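Budget thread for anyone pricing hand-held grippers for next year. We have just closed our own planning round at Studari and the spreadsheet had a few lines I would have missed on my own. 1/11

Starting position: we wanted 20 hand-held units, bought as pairs, one for each hand. Do not budget per unit. A left without a right sits on a shelf, so spares have to be thought about in pairs too. 2/11

Quotes came from Grekbridge and Noltero. Grekbridge was cheaper on the tool and dearer on everything that wears. Noltero was the reverse. Over one year they land almost level. Over two years Noltero wins for us, mostly on pads. 3/11

Pads first. We allowed 100 replacement finger pads. Kulap Onsri went through last year's log and found we had fitted 106 on a smaller fleet. The line has been raised. If you keep no log, start one before you ask for quotes. 4/11

The work we are buying for is small household items, mixed, on soft surfaces. Packing and unpacking boxes, sorting pouches and bags, that sort of thing. It sets the spec more than payload does. None of what we pick up is heavy.

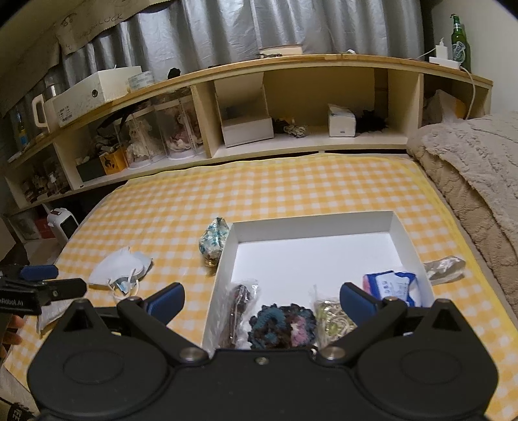

Box task on gingham cloth, both grippers in frame, the near one with fingers open. Clear bags and a crochet bundle inside the box, face masks to the left.

Points that matter for the order: opening width against the width of the item, pad grip on thin plastic, and whether the body clears the side of the box when the fingers reach in. Ask the supplier for the body width as well as the stroke. Noltero had it on the drawing. Grekbridge had to measure one for us. 6/11

Thin plastic is our worst case. In the trial, Ketsara Tanasarn ran the same set of bags with both suppliers' pads and scored clean picks out of 100. The softer pad got 82. It also wears faster, so the better score turns up again as a running cost. 7/11

Props need their own line. Boxes lose their shape, packets split, cloths need washing. We had this under "sundries" and overspent it by December. It is now a named line with a monthly limit and Wiroj Rojanasak signs for it. 8/11

Fixings: buy spare pivot screws with the first order. They cost very little, but the carriage on a separate parcel does not. Check the thread as well. Two units in our trial batch had a different one from the drawing. 9/11

Storage and charging were left out of the first draft entirely. Allow for shelving, power strips and someone's time at the end of each shift. Yensuk quoted for a charging cabinet. We declined it for this year and will look again at the next round. 10/11

Order goes in once Montri Chuensuk has the revised carriage figure. Lead time on the quote is eight weeks, and I have planned for ten. If anyone has pad life figures on fleece or knitted items, please reply with the pad hardness as well. 11/11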